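Our Visit to the Ikau Open Day
Student project report, December 2018

3 comments | Share

Our group had been looking forward to the Ikau open day ever since we put our names down for it, and I think it is fair to say that none of us slept on the coach, even though it left Censtead in the dark and took the long way round by Manholm. There were 17 of us altogether, and we were met at the door with tea and a very generous plate of biscuits, which set the tone nicely.

The morning began with a short talk about how a robot arm is taught a job. I had always imagined somebody typing in every movement, one after another, but the people at Ikau mostly show the arm what they want by guiding it through the task again and again, and the computer keeps a record of each go. They told us that one simple job had needed 964 tries before they were happy with it -- and that was one of the easier ones! I wrote that number down and underlined it.

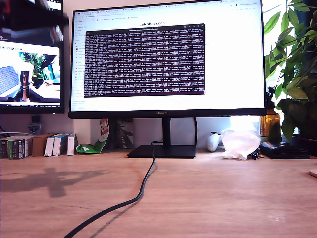

What I liked best was how patient everyone was with our questions (and we had plenty, some of them rather silly, mine included). We were split into small groups and each had 14 minutes to try guiding an arm ourselves. It is much harder than it sounds. You want to hurry, and the arm copies your hurrying, so my first attempt sent the block skidding off towards the biscuits. By the end I had managed it properly twice, and I was as pleased as if I had built the thing.

After lunch we heard about Slanina, the sorting project they hope to have ready by February, and were allowed to look through the notes the team keeps. They write down the failures just as carefully as the successes, and our own group has decided to do the same in our project book -- we have 9 pages already, mostly failures.

I would go again tomorrow. If there is a next time I should like to ask more about the gripping, as we ran out of time before the coach came.

Recent reports
Our trip to the Manholm water works
Building a bridge from paper straws
Growing cress under coloured light

Contact the school office | Copyright Censtead Student Projects | Back to top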